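Relinier Robotics Open Day: Frequently Asked Questions

The Relinier Center for Applied Automation opens its teaching laboratory to the public each September. The answers below cover the questions received most often by the visitor office.

When and where does the open day take place?
The laboratory is on the ground floor of the Irnard Building. Doors open at 10:00 a.m. and the last group is admitted at 3:30 p.m. Visitors should enter from the courtyard and check in at the front desk.

Is there a charge for admission?
Admission is free. A ticket is required for the hand-held gripper demonstration and may be reserved through the Center's website or requested at the desk on arrival.

How many people are admitted to each demonstration?
Each group is limited to 23 people. Unclaimed places are released to the waiting list when the session begins.

How long does a demonstration last?
Each session runs 20 minutes, including time for questions. The Baysal sorting cell, in the adjoining room, may be viewed at any time during open hours.

What takes place during the hand-held gripper demonstration?
A staff member holds one gripper in each hand and carries out short tasks with household and office objects at a table. The movements are recorded and later used to teach a robot to carry out similar tasks. The presenter explains each task before starting it and repeats it on request.

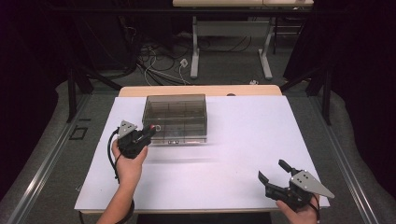

Photo: Relinier Center for Applied Automation, Visitor Office

Tasks are done on a white board laid over the tabletop, and the objects are simple ones, such as a lidded plastic box. Both grippers are connected by cable, and visitors are asked to remain behind the floor line while they are in use.

May visitors try the grippers themselves?
Yes. At the end of each session, 2 visitors at a time may use the grippers under staff supervision. Participants must be at least 12 years of age. Long sleeves should be rolled up, and bracelets and watches removed.

Are visitors' movements recorded?
No. Recording is turned off during the visitor portion of the session. The Center does not keep data from members of the public.

Will a robot arm be shown in motion?
Yes. The Clesirer arm is shown in Room 374 at the top of every hour. It operates inside a closed safety enclosure and may be viewed from three sides.

Is photography allowed?
Photographs for personal use are welcome in all public rooms. Flash and tripods are not permitted. Requests from the press should be sent to the visitor office in advance.

Is the laboratory accessible?
All public rooms can be reached by elevator. A seated viewing area is available at each demonstration, and printed copies of the presenter's remarks may be requested at the desk.

May school groups attend?
School groups are welcome before noon and must be booked by a teacher. One adult is required for every 10 students.

Whom should I contact with other questions?
Please use the contact form on the open day page. Messages are answered within two working days.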